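Search this site Search Go

Call for participants: Wusel, a study of patterned cloth at home

The studio Ahonen in Akonport is looking for households which would like to take part in Wusel, our study of printed table cloths and curtains in daily use. We design patterns for home textiles and we want to know better how people live with them. In April we made a small trial in Nundon, and now we would like to repeat it with more homes and with better questions.

What we want to learn

In the shop a customer looks at a pattern for one or two minutes. At home the same pattern is there at breakfast, and it is there when the children draw or when the bills are paid. Some people tell us that they stop seeing it after one month. Other people tell us that they begin to dislike one single leaf and always put a plate on it. Both answers are useful for us, and we would like to hear them from people who had the time to form an opinion.

Who can take part

You must be 18 or older and live in Akonport, in Nundon or in one of the villages between them. You need a table which is used every day. It can be of any size and shape. You do not need to know anything about design. Persons who work for a textile company cannot take part, but their neighbors are very welcome. We are especially happy to hear from households with small children and from people who eat alone, for these two groups were too few in our trial.

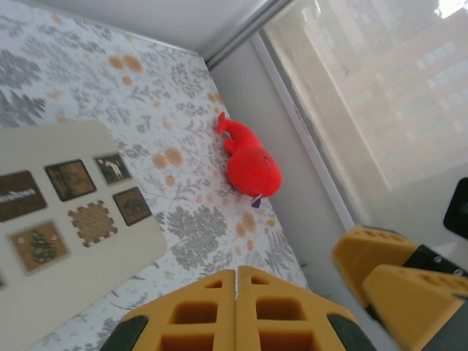
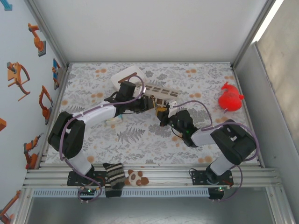 The choice of pattern is the part of the study with the most discussion in our studio. Large flowers are easy to love and also easy to get tired of, while small stripes are often called "correct" and then forgotten. Plant patterns in a quiet color stand somewhere in the middle. The gray ferns with orange-beige dots, which you find in both pictures, are of this kind, and a bright red soft toy shows how strong one plain color looks on such a ground. We will ask you to try the same thing with your own objects: a bowl, a book, a toy, what you have. Please write down which ones disappear in the pattern and which ones disturb you.

What you will do

The study takes six months. You receive two cloths from us and change them in the middle of this time. You wash them as you wash your other things, without special care, and you keep a short diary. One or two sentences in a week are enough. At the beginning and at the end we visit you for a conversation of 90 minutes at your table. We record only the voice, and only if you agree to it.

What you receive

Each household is paid 200 dollars after the last visit. You may also keep both cloths, with the stains. If you must stop earlier, please tell us and we will find a fair solution for the payment.

How to apply

Write us a short e-mail or a letter before 6 July 2023. Tell us who lives in your home, how long and how wide your table is, and which cloth is on it at the moment. If there is no cloth, please tell us why not. A photo of the table is welcome but it is not necessary, and please do not tidy it first. We answer every letter, also when we cannot offer a place.

Your name will not appear in any text we publish. The diaries stay in our studio, and you can ask for yours back when the study is over.

Contact | Copyright Ahonen, Akonport | Back to top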